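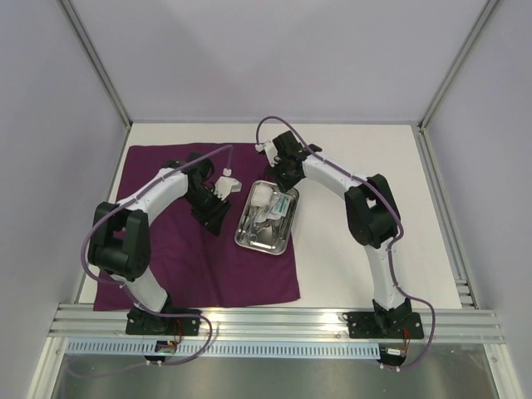

Vinh Chu objects that the sterile-supply counts in Negri should not be merged across wards, on the grounds that two wards restock at different hours and a merged row hides the gap. The objection is accepted. As of release 3, every row carries its own ward code.

Home Data Docs Changelog Contact

3 min read – 18 shares – 2 comments

# Negri: ward supply logs

Negri is a table of restocking records for single-use supplies, kept by the Bunen clinic group. One row is one restock of one item at one cabinet.

## Contents

- `restock.csv` – main table
- `items.csv` – item codes and pack sizes
- `wards.csv` – 30 ward codes, no ward names

## Fields

`item_id` joins to `items.csv`. `qty` is in packs, never in single pieces. `hour` is local time, 0 to 23. `shelf` is blank for cabinets installed before the Stomum labels came in; leave it blank on import.

## Collection

Staff entered counts on paper sheets until June, then in Enum. Paper sheets were keyed twice and mismatches were settled against the scan. About 48 sheets could not be read and were dropped. They are listed in `dropped.txt` by sheet number.

## Known problems

Night restocks are under-reported in wards 07 and 12. Item codes starting with G were reused once, so join on code and release together. Negative `qty` means a return to central stores – do not filter these out before summing.

## Use

Suitable for demand estimates by ward and hour. Not suitable for cost work, as prices were removed. Corrections go through the issue tracker and are merged every 30 days.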